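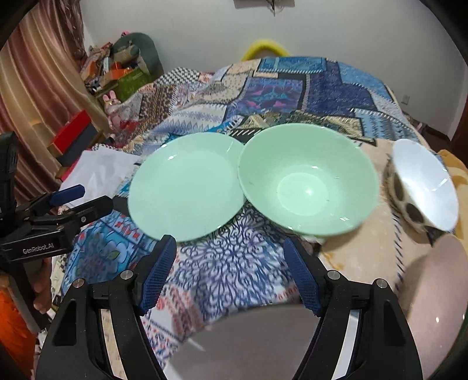 Trevden Rink Forum > Adult League > C Division
Topic: Saturday ice moved to 10:40 pm, again

leftwing_larry
Posts: 290
So the September schedule is up and C Division has the 10:40 pm slot every Saturday. Every one. Last season it rotated with B and D, and you could at least plan your misery. Did anybody vote on this or did it just appear on the website like mold?

fivehole_forever
It appeared. Our captain found out when he went to pay the deposit. Figure skating took the 7:15 and the youth program took the rest.

I have a real job on Sundays. I'm a baker. By the time I get my skates off it's my alarm going off.

Gronis_Goalie
Counterpoint: the late ice is the best ice. Last cut of the night, no public skate chewing up the corners, parking right by the door. I'd play at 2 in the morning if they left the lights on.

leftwing_larry
You're a goalie. Your opinion on what is normal has been noted and filed.

stay_at_home_D
The rotation was never in the rules, for what it's worth. I went and looked. The league handbook says slots are "assigned at the discretion of the rink." We all just got used to rotating.

What bugs me more is the fee going up while the slot gets worse. If I'm paying prime time money I'd like to see some prime time.

backcheck_optional
Orlandini charges less and their C games are Sunday afternoon. Just putting it out there.

fivehole_forever
Orlandini also has the boards held together with hope, and that dip behind the far net where the puck goes to live. I played a tournament there and lost a skate blade to it.

backcheck_optional
They fixed the dip.

fivehole_forever
They painted the dip.

Pranine_Plugger
We had this same fight over at Pranine two years ago. What worked was getting every captain in the division to sign one email. One email with all the teams on it, no speeches, ask for two early games a month per team. We got one a month. Still better than none.

What did NOT work was our center standing up at the captains' meeting and reading a poem.

leftwing_larry
I'd like to hear the poem.

Pranine_Plugger
You would not. He rhymed Zamboni with baloney, twice.

Gronis_Goalie
I'll say it again, some of us like the late game. If you send an email "from all of C" please make it clear it isn't from all of C. My whole team works evenings. A 7:15 start means I'm playing in front of four guys and somebody's cousin.

stay_at_home_D
Fair. So let the teams that want late ice keep it and give the rest of us the rotation. Seems like a trade a rink could live with.

Gronis_Goalie
That I'd sign.

soft_hands_bad_knees
Off topic but has anyone figured out the team dinner for opening weekend? We used to do it after the game, and after the game is now tomorrow. My wife says we can do it at our place beforehand, if people bring food and leave their gear in the garage. The GARAGE. She was clear on this.
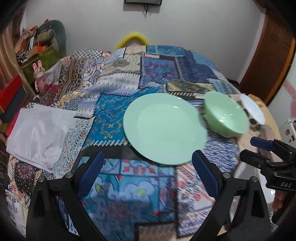
Green plate, green bowl and white bowl are ours, bring your own if you want seconds

backcheck_optional
You're feeding a hockey team off a patchwork tablecloth? Brave household. I'm bringing the chili.

soft_hands_bad_knees
It washes. Please don't bring the chili.

fivehole_forever
I'll bring rolls. Eat by six though, or we'll all be skating with a brick in us. Remember the playoff game after the lasagna. We got outshot in the first period by a team with no subs.

leftwing_larry
That wasn't the lasagna, that was our neutral zone.

OK back to it. I emailed the rink office and got an answer already. Quoting the useful part: "Late Saturday was the only block large enough to hold all C Division games in one evening." They also said the board by the front desk got a new clock that cost $2,000, which I hadn't asked about.

stay_at_home_D
The clock that ran backwards at the end of last season?

leftwing_larry
They say this one only goes down when it's supposed to.

Pranine_Plugger
"One evening" is your opening. Ask why C has to be in one evening. Ours is split over two nights and the sky hasn't fallen. Refs prefer it, too.

Gronis_Goalie
Refs do not prefer anything. I've asked.

backcheck_optional
There are 103 names on the C rosters right now. If even half of them said they were looking at Orlandini, the office would find some early ice pretty quick.

fivehole_forever
I'm not threatening to move to Orlandini. They'd take us up on it.

stay_at_home_D
I'll write the email tonight and post it here before it goes out. Late teams listed separately so the goalie calms down. Captains, message me your team name and which you want, early or late.

Gronis_Goalie
Late. Calm.

leftwing_larry
Early. And put me down for paper plates for the dinner, I've seen our defense handle things.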